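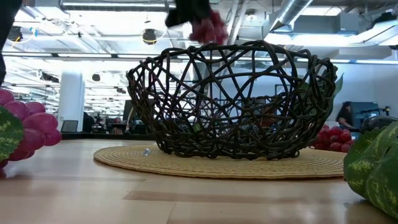
Teleoperation Operators, Manipulation Data (Bimanual), 10 positions
Plollico, Data Operations
Reference: Cantero collection, second intake
Contract: fixed term, full time, on site

Plollico is hiring operators to record demonstrations for the Cantero collection. Operators drive a two-arm station by hand and produce the episodes from which the manipulation policy is trained. The work is repetitive, closely specified and measured. No research background is needed. The ability to perform the same short task many times, with controlled variation and without drifting from the protocol, is the main requirement.

The first intake recorded 2673 accepted episodes. The second intake extends the set to container tasks: placing fruit in a basket, taking it out, and moving it between positions on the table. Props are artificial fruit and leaves. Baskets with open weave are used on purpose, as fingertips and stems catch in them and the policy needs examples of clean approaches as well as recoveries.

Duties

Record episodes from the daily task sheet. Each episode has a written start state, a language instruction and an end state. The operator sets the props to the start state, starts the recording, performs the task and stops the recording within two seconds of the end state.

Label each episode at the station immediately after recording. Labels are: accepted, accepted with recovery, rejected. A dropped item that is picked up again within the same episode is a recovery. A dropped item that leaves the table is a rejection.

Vary the start state as instructed. Variation covers the position and rotation of the basket, the order of the items and the arm used. Operators do not invent variation outside the sheet. Props that are not listed on the sheet but were in place at calibration stay where they are until the lead signs off a change.

Run the homing check at the start of each block and after any emergency stop. Enter the result in Istik, the session log. Episodes recorded after a failed homing check are discarded and do not count toward the block.

Report cable snags, gripper slip and dropped camera streams before the next episode begins, and leave the station paused until a technician has released it. 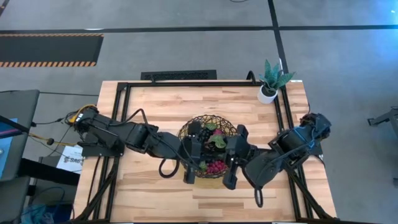
Station and working pattern

Each station has two arms mounted at opposite ends of a table, both reaching toward the middle. Each arm carries a two-fingered gripper. One operator controls both arms from a standing position outside the rails. Hands stay out of the rail area while the arms are powered. Props are reset with the arms paused, and the pause state must be confirmed on the screen first.

Recording is done in blocks of 45 minutes followed by a break of 20 minutes. The break is paid. Between blocks, operators may be assigned to review, which consists of replaying episodes recorded by another operator and confirming or changing the label. Operators do not review their own episodes.

There is no episode quota per day. Throughput is tracked per station and used for planning. Acceptance rate and label agreement are tracked per operator and discussed at the weekly check. Speed above the level given in the protocol is treated as a fault: fast motions blur in the camera streams and produce examples the learning system cannot use.

Requirements

Good hand coordination with both hands.
Normal or corrected vision, including depth perception.
Able to stand for a full block. A raised stool is available on request.
Able to read and follow written procedures in English.
Able to type short, exact notes. "Grapes slipped at rim, regrasped left" is a good note. "Bad grasp" is not.
Availability for the full contract, including training.

Useful but not required

Experience with remote-controlled equipment, assembly work, sewing, dental or laboratory technique, or stage puppetry. Experience in annotation or quality control. Game controller experience has shown no clear effect on acceptance rate in our training groups and should not be given much space in the application.

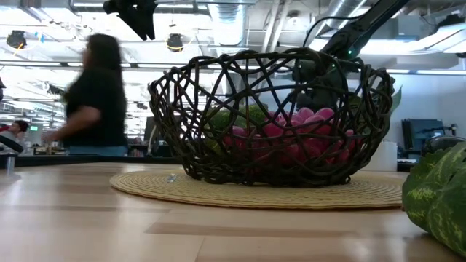 Posted by Rungnapa Wongsuwan, Data Operations
2023-10-03

Training

Training is paid at the full rate. It begins with single-arm pick and place on rigid items, then moves to clusters, leaves and other props that bend or tangle, and ends with tasks that need both arms. Training episodes are stored separately and are not used in the Cantero set.

An operator is released for recording when a reviewer agrees with the operator's labels on a complete trial block and the homing check has been passed without help. Candidates who are not released after a second trial block may be offered review work instead, if a place is open.

What is recorded

The system stores camera streams, joint positions, gripper commands, the instruction text and the label. The cameras cover the table, but the room behind it is in view from some angles, and people working in or walking through the area will appear in the footage. All operators sign a consent form covering this before training. The form is sent with the interview invitation so that it can be read in advance. Audio is not recorded. Operator names are replaced by a station code before the data is passed to Ellilell, the group that trains and tests the policy.

Selection

Applications are read in the order received. Selected candidates are invited to a practical test at a station, consisting of a short introduction, a practice period and a set of scored episodes. Scoring covers protocol adherence, smoothness and the accuracy of the candidate's own labels. A candidate who rejects a poor episode correctly scores higher than one who accepts it. A short interview follows on the same visit.

Contracts start in January. All 10 positions start together, as training is run as one group.

How to apply

Send a résumé of no more than two pages and a short statement of availability through the application form on this page. Put "Cantero second intake" in the subject field. Cover letters are optional. Please do not send video.

State in the form whether you need any adjustment to station height, control layout or lighting. Both the table controls and the screen can be moved, and the information is used only for setting up the test.

Questions about the task, the protocol or the practical test go to Mélanie Poirier, station lead. Questions about the contract, hours or consent form go to Rungnapa Wongsuwan. Both can be reached through the contact field of the form. Applicants from the first intake who were placed on the reserve list need to apply again, but do not have to repeat the practical test.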